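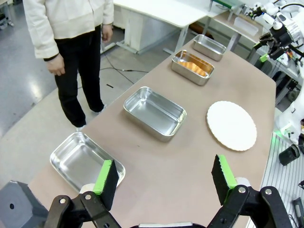
Fastville food fair, serving tables and kit

2022-08-12

Quick page this, before I forget what went where. Fair was in July and I promised Rosine Coste I'd have the pictures up the week after, sorry Rosine. Only the one is on so far, rest to follow when I get an evening. Notes for all of it are underneath anyway, so people can stop emailing me.

Serving trays
Stainless steel, rectangular, rounded corners, rolled rims. Four in a line down the long table, evenly spaced or near enough. Orange things in the third one, long shape, bread or pastry sort of look. The others empty, or the far one looks it.
Trays are on loan from Kragh and have to go back clean. Not wiped, clean. Washed, dried, stacked with a cloth between so they don't scratch eachother.

The plate
Round, white, wavy edge. On the right hand side, past the second tray. Nothing on it yet. Inès Poulain would like more of this kind for next year, they look nicer than the plain ones and the cakes don't seem to mind. Packs of 100 from Skistholm, we got through 4 packs last time.

The table
The long beige-brown one. Matt top, a few scuffs, faint ones. Please don't put a cloth on it, we tried, it slides. Legs fold but the far pair are stiff, two people for that and mind your fingers.

Cream jacket, black trousers
What servers wear, same again next year. Long sleeves. Jackets come in one size, which is big. Roll the cuffs if you need to but roll them down again before they go in the wash, otherwise they come back creased and somebody has to iron them (me).

Order of the table, for next time
Savoury in the trays, sweet on the plates, bread wherever there's room. Tongs go to the right of each tray. Napkins at the end and not the begining, people haven't got a free hand at the start. Labels in front, big letters, and write what's in it as well as what it's called. "Gratisier" meant nothing to anyone and I was asked all afternoon. It's the potato one with cheese. Written down now.

Numbers
1597 through the door over the whole fair, which is our best yet. 500 napkins was nowhere near enough. Ran out before the bread did. Double it and then some.

Still missing
One pair of long tongs, black handles. A bread knife in a cardboard sleeve. Lid off a blue cool box, the box is no use to me without it. Have a look in your car boot please.

Still to come on this page
The stalls outside, the cake table, the washing up (got a good one of the washing up). If you took any yourselves send them to Inès and she'll pass them on, full size if you can, the tiny ones go all fuzzy on here. Say who's in them and whether they're happy to be shown.

Anything wrong on here let me know. Spelling I already know about.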